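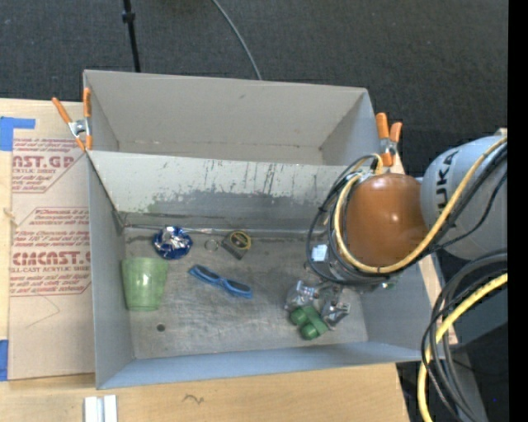

## Setting up a two-compartment bin for pick practice

Written up by Lev Hladun, May 30, 2021, for anyone using the arm at the Skollis shop. You need to have done the arm induction with Catinca first. These notes only cover the bin, the clamps, the cables and the first run.

### What you need

- The gray divided bin
- Two spring clamps (the orange ones)
- Blue tape
- A tape measure and a pencil
- A mixed set of small objects

### 1. Place the bin

Put the bin on the wooden table with the long sides parallel to the back edge. The wide compartment goes in front. Slide it until the center of the bin is 500 mm from the base flange, then mark the corners in pencil.

If you are working with sheet stock at the same table, leave the paper on it and tape it down at the edge. Loose paper creeps under the bin and tips it.

### 2. Clamp it

One clamp on each side, near the ends of the divider. Push the bin with your hand. If it moves, reset the clamps. We ran without them in April and the bin had walked 23 mm by the end of the evening, so every saved position was off.

Clamp handles stick up above the rim. Add both to the collision model, with 25 mm of clearance.

### 3. Check the cables

Jog the wrist slowly through its full turn with the gripper above the bin. The yellow cable and the black and gray bundle should make wide, easy loops around the orange-brown cover. If a loop pulls tight or drops low enough to catch a clamp, stop and redo the ties.

### 4. Load the front compartment

Spread the objects out and leave the rear compartment empty. Mix the shapes. Sunglasses are good because the frame gives you several wrong places to grab. A translucent cup lying on its side is hard for the depth sensor, and so is crinkled foil. Put in one thin ring close to the color of the floor. Aled took ours out of the set twice and it is back in.

Keep at least one object near a side wall.

### 5. First run

1. Set speed to 8 percent.
2. Keep one hand on the stop.
3. Start with a chunky object away from the walls.
4. Lower the fingers around it and pause before closing.
5. Check that neither finger is touching the floor.
6. Close, lift, move over the divider, release.

The divider slopes toward the front, so lift straight up before moving back. The scratches on ours are from skipping that.

### Finishing up

Park the arm, take the clamps off, and put the objects back in their box. Leave the pencil marks on the table.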